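Galeria: mesas e tampos da oficina Geststead

Reunimos nesta página fotografias dos tampos que passaram pela oficina da Geststead, em Nildale. São mesas de refeição, secretárias e bancadas, quase todas em madeira clara. As imagens foram tiradas com luz natural, de manhã, e as cores podem variar conforme o ecrã.

O tampo com a referência 1029 é de madeira clara, com veios compridos e ondulados que o atravessam na diagonal. A meio, as linhas juntam-se e contornam umas figuras ovais alongadas. O acabamento é liso e tem um brilho leve. 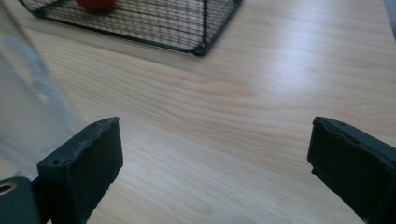

Os acabamentos desta série são aplicados à mão, com óleo da linha Plellano, e cada demão seca de um dia para o outro. Entre demãos passamos lixa fina no sentido do veio. Quem preferir um acabamento mate deve indicá-lo na encomenda, porque a mudança posterior obriga a lixar o tampo todo.

A série Bergeron é feita em duas larguras, 82 cm e 117 cm. A espessura é de 30 mm em ambas. As pernas vendem-se à parte e podem ser de madeira ou de ferro.

Para limpeza diária basta um pano húmido bem torcido. Não usar esfregões nem produtos com amoníaco.

A oficina recebe visitas à quinta-feira, das 14h às 18h. Para ver um tampo em particular, convém enviar antes a referência, pois parte do material fica guardada no armazém. As próximas fotografias da série serão acrescentadas em dezembro.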